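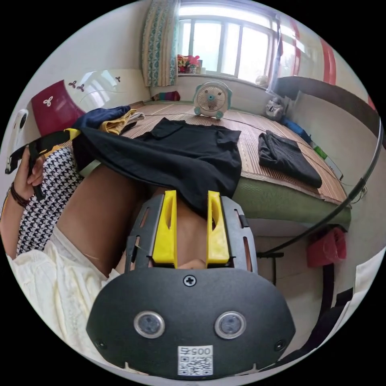 Tyra Rønning's view, put to this course last term, was that a chore should count as automated only when you can leave the house while it gets done. We will use her test in these notes. It is strict, and most demonstrations fail it.

Session 4: Laundry

Washing and drying were handed over to machines long ago. Sorting, folding and putting away were not. A plate keeps its shape when you pick it up. A T-shirt does not, and its sleeves and neckline end up somewhere new each time it is lifted. Dark clothes are harder again - on a black shirt a fold and a shadow can look much the same to a camera.

Points to know for Thursday:

Grasping. Two fingers can pinch cloth well enough. The trouble is choosing where to pinch, and knowing whether one layer has been caught or two.

Surroundings. A bed is a poor folding table. It is soft, and other clothes are usually lying on it.

Success rates. Suppose a machine folds 93 shirts out of 100 correctly. That sounds good until you ask who sorts out the other seven. Over 1000 shirts it is 70 failures, and somebody has to be at home for them.

Speed. Time yourself folding 10 shirts before the session and bring the figure. Include the time spent turning sleeves the right way out.

Reading: the Nellville handout, sections on cloth and on recovery from errors. The Rulla case study is optional - skip the costings, they are out of date.

For discussion: would you accept a slow machine that passes the Rønning test over a fast one that needs watching? Bring a short written answer, half a page at most.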